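Tue 23 March
By our technology correspondent

The arm that wouldn't let go

The first report was one line long. "Did it again." No time, no run number, just that, typed into the fault log at Herine's workshop in Wostcombe at the end of a long shift in December. Whoever wrote it had gone home by the time anyone read it.

What it had done, again, was close too hard. Herine builds the software that tells a gripper how to pick up things that bruise: flowers mostly, soft fruit later if the money lasts. The job is called Piras. Before any real arm gets near a real stem the whole lot is run in simulation, thousands of goes at it, table, flower, two fingers, close, lift, put down. Cheap. Safe. That was the idea anyway.

And in simulation Piras was very good. It ran 2,152 lifts over one weekend and failed two of them. Two! The team looked at the numbers, looked at the calendar, and moved the thing across to the test arm at Forkden, where a packing line was waiting on it.

On the second morning it shut on a technician's glove. The hand was in it.

Not a bad injury, a bruised thumb and a lot of swearing. But the arm didn't release. It should have felt the extra force and opened. Instead it held on, steady as you like, untill someone reached the stop button on the far wall. That button being on the far wall is a story by itself, and it has since been moved.
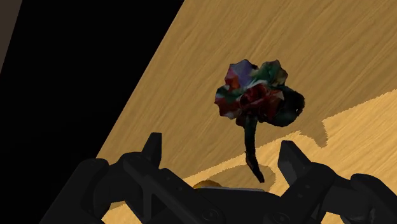

So back to the simulator, and back to the two failures everyone had waved through. Both turned out to be the same fault. When the fingers met something thicker than a stem, the force reading jumped past its limit, and the software took the jump for a bad reading and threw it away. Kept the last good number. Carried on closing. On a thin stem you'd never see it, the fingers stop where they're told to and the reading hardly matters.

A hand isn't a stem. Nothing in the test set was as thick as a thumb.

The fix took an afternoon. Any reading over the limit now opens the fingers, good reading or bad, and the run stops there until a person clears it. It costs time. Almost 2,000 lifts into the new round the arm had let go for no reason often enough to annoy the packers, who want their speed back and have said so.

Harder to fix is the habit. A failure rate that small looks like noise, and a team in a hurry will treat it as noise. Herine says every failed run is now opened and watched by someone before the software leaves the building, and the guard at Forkden stays shut while the arm has power. Both rules could of been there from the start. The people I spoke to didn't argue the point.

Piras goes back on the line when the packers and the engineers agree on a speed. Last I heard they were still well apart.

We use cookies to remember your settings. Accept | Manage choices

Contact us | Back to top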